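北屋想刷深浅两种蓝，会不会太暗？顺便求教旧墙怎么处理

**Dalva Batista** 发布于「家装互助」版

大家好，第一次在这个版发帖，写得啰嗦请见谅。

家里有间朝北的屋子，二十平方米，以前堆杂物，现在想收拾出来当工作间，白天我画图，晚上孩子写作业。墙是上一任房主刷的奶黄色，靠窗那面有几处起皮，踢脚线上面还有一圈水渍印，摸着是干的，但看着闹心。

我想把一面长墙刷成偏灰的深蓝，其余的刷浅一号的蓝，家具走浅色。家里人意见很大，说北屋刷深蓝等于住山洞。我在Skuvska的店里拿了色卡，看中一个叫Evangelista的深色，但那一小块纸片实在看不出上墙什么样，在店里灯下是蓝的，拿回家下午四点一看，怎么有点发绿……

预算3000元，包括漆、工具和请人帮忙铲墙。想问：

- 深蓝到底该刷哪面墙？对着窗的，还是窗旁边的？
- 两种蓝在墙角相接，那条线怎么才能刷得直？
- 起皮和水渍印不处理直接盖，行不行？（我知道答案大概是不行，但还是想问一下）

先谢谢各位！

---

**灯芯绒沙发**

刷深色没问题的，别听家里人吓唬你。我家北屋就是深蓝，住了好几年，没人觉得像山洞。灯多装两个就行了。

漆随便买个牌子，大同小异。

---

**墙角那把滚筒**

楼上说漆大同小异我不太同意啊，浅色也许差别不大，深色差得可多了！遮盖力弱的深色漆，刷第三遍还能隐约看见底下的奶黄，你会刷到怀疑人生。我自己前年春天刚把书房折腾完，坑基本都踩了一遍，下面想到哪儿说到哪儿。

先说哪面墙。我的建议是窗旁边那面，也就是光线斜着扫过去的那面。正对窗的墙是全屋最能反光的，朝北的屋子本来就指着它把光送回来，你把它刷深了，屋子一下就闷了。不过斜光有个毛病，墙不平会特别显，所以那面的腻子一定要磨仔细。磨的时候关大灯，拿个手电贴着墙照，坑坑洼洼全出来了，看得人心凉，但是真管用。

再说颜色。色卡发绿，多半是你原来的奶黄墙在捣乱，黄墙反出来的光打在蓝纸上，可不就绿了嘛。买一小罐试色漆，刷在一张A3白卡纸上，刷两遍，四周留一圈白边，然后拿着它在屋里挪，早上、下午、开灯之后各看一次。千万别直接在黄墙上刷一小块就下结论，我当年就是这么把一个挺好看的颜色给冤枉了。灯泡也要换成以后打算用的那种，暖光底下灰蓝会往灰里走，偏白的光底下蓝味才出得来。

家具走浅色我举双手赞成。深浅两种蓝，中间压一张浅米色的台面，我觉得比纯白台面舒服：

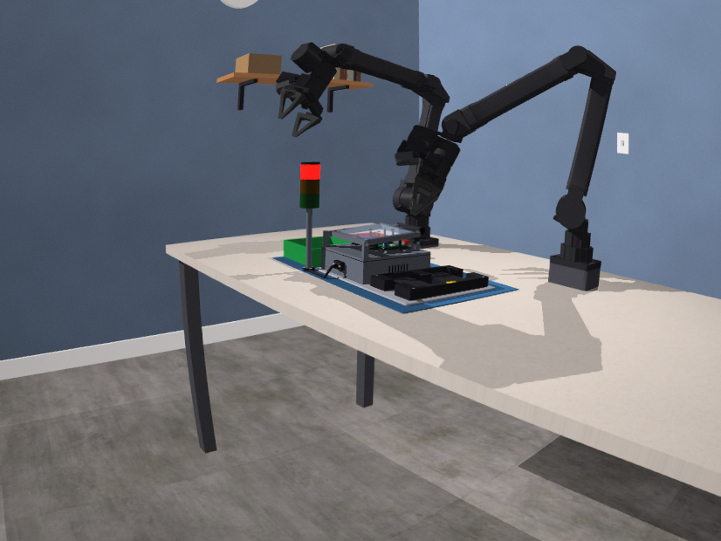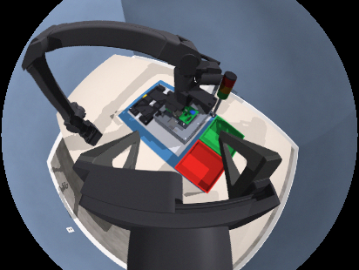

纯白太跳了，晚上开着台灯画图还晃眼睛。米色里最好带一点点杂点或者纹理，橡皮屑、面包渣什么的没那么扎眼（有孩子的人家都懂）。边角能选圆的就选圆的，我家那张直角桌，我大腿外侧的淤青就没断过。地面要是还没定，可以考虑灰一点的，跟蓝墙不打架。踢脚线留白，深色墙底下有一道白边，整面墙会显得利索很多。

然后是你最关心的那条线。阴角其实好刷，难的是急。顺序是这样：

1. 先刷浅蓝，刷的时候故意越过墙角，往深蓝那面多带两指宽。
2. 等浅蓝干透，至少隔一夜。湿着就贴胶带，撕的时候能给你带下来一整条。
3. 胶带贴在浅蓝那面，边缘对准墙角，用旧卡片刮实。
4. 沿着胶带边先薄薄补一道浅蓝，把缝隙封住。这步很多人省掉，然后就来发帖问为什么渗色。
5. 浅蓝那道干了再上深蓝，最后一遍刷完趁还没全干，斜着慢慢撕胶带。

老房子的墙角多半是歪的，你要是跟着墙角走发现线弯得厉害，就弹一条垂线，以垂线为准。差几毫米眼睛看不出来，弯的倒是一眼就能看出来。

起皮的地方必须铲，铲到不掉为止，刷界面剂，补腻子，打磨，再上底漆。水渍印先搞清楚水从哪来的！摸着干不代表没问题，剪一块保鲜膜，四边用胶带封在水渍上，放两天，膜里面有水珠就先别刷，去查管子或者外墙。没水珠的话，用封闭底漆压一遍，普通底漆压不住，黄印子过阵子又会透出来。

深色墙的底漆可以让店家调成灰的，能省一遍面漆。我用的滚筒是Erby的短毛款，出来的纹路细，缺点是吃漆少，得来回蘸，胳膊酸。收边用斜口刷，别买最便宜的，掉毛掉在深蓝上一根一根看得清清楚楚。

预算嘛，我那次全部下来2795元，铲墙是请人干的，其余自己来。面积跟你那间差不多，所以3000应该够，前提是水渍那块没什么大毛病。深蓝多买一小罐留着，日后搬桌子磕了碰了要补，最好是同一批次的，隔一年再去调，颜色很难完全对上。

---

**Dalva Batista** 回复 **墙角那把滚筒**

天哪太详细了，我存下来了！保鲜膜昨晚已经贴上，等结果。桌子我在看Clerell的一款长桌，米色的，圆边，但是他们家客服一直说不清台面能不能放热水杯，有人用过吗？

另外哑光漆孩子摸脏了能擦吗？我家那位喜欢一边背课文一边拿手蹭墙……

---

**墙角那把滚筒** 回复 **Dalva Batista**

Clerell的没用过，杯垫先备着吧哈哈。

全哑光别选，深色全哑光一擦就亮一块，越擦越花。选蛋壳光，用软海绵蘸清水轻轻擦，刚刷完头几周先别擦，漆膜还没长结实。手蹭墙的那一段，干脆靠墙放个矮柜挡上。

保鲜膜揭开是什么情况回来说一声，要是有水珠，最好拍张外墙对应位置的照片一起发上来。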